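We use cookies to remember your settings. By staying on this site you accept this. OK / Read more

Two weeks of tidying shoes

2023-02-07

My sister asked me on the phone what I do all day at the new job, and I said that I put slippers on a shelf. She was silent for a moment. Then she asked if they pay me for it, and I said yes, they pay me quite well.

The longer answer is that I am learning to be a teleoperator. I wear the headset and the gloves, and I see what the robot's head camera sees. When I close my fingers, its fingers also close, a little later than mine. The task this month is called "shoe rack", and our goal is 1000 good demonstrations before the end of April. I have made 119 of them, and I remember the first 40 mostly as pain in my shoulders.

We have two robots in the Stullden office. The older people gave them names, Fang and Garnusa, and I work with Fang. Yaqin Deng, who trained me, told me on the first morning that I should forget my own hands. I did not understand this until the third day. My own hand knows how heavy a slipper is and where its edge is. In the gloves I feel nothing at all, so I have to look for everything that I would normally feel.

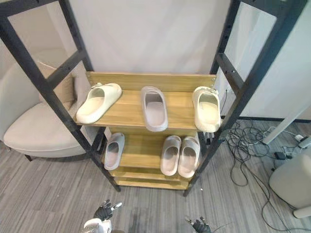

The most difficult thing for me is the last few centimeters. To carry a slide sandal through the air is easy. To let go of it so that it stays where I want it, with the heel to the front and next to its partner, is a different job. If I open the fingers too quickly, the thumb takes the strap with it and the whole shoe turns. Sibusiso Van Wyk showed me that I can open only the thumb first, wait a little, and then move the hand backward with the other fingers still half closed. I practiced this at home with a cup, and my husband found it very funny.

The second difficult thing is to be not too perfect. At the beginning I stopped each time I made a small mistake and asked to delete the recording. Zhenhua Lei, who does the training of the model, came to my desk and asked me please to keep some of them. If a shoe stands crooked and I go back and correct it, the robot can learn the correcting too. When I freeze for ten seconds to think, it can learn the freezing, and this he does not want. So now I try to think before I start – where the left hand will go, which shoe is first – and then I move without stopping.

I also learned that I must change my habits on purpose. I am right-handed and I always began from the right side. After one week Yaqin showed me my own recordings one after another, and they looked like the same recording. Now I begin where a small list tells me to begin, and I use the left hand more. My left hand is still slow. I noticed on Sunday that I was opening the refrigerator with it.

Next week I change to the afternoon shift with Haiyan Bai, and we will start with folding towels. I have asked for a lower chair.

Contact | © Notes from Prastthorpe | Back to top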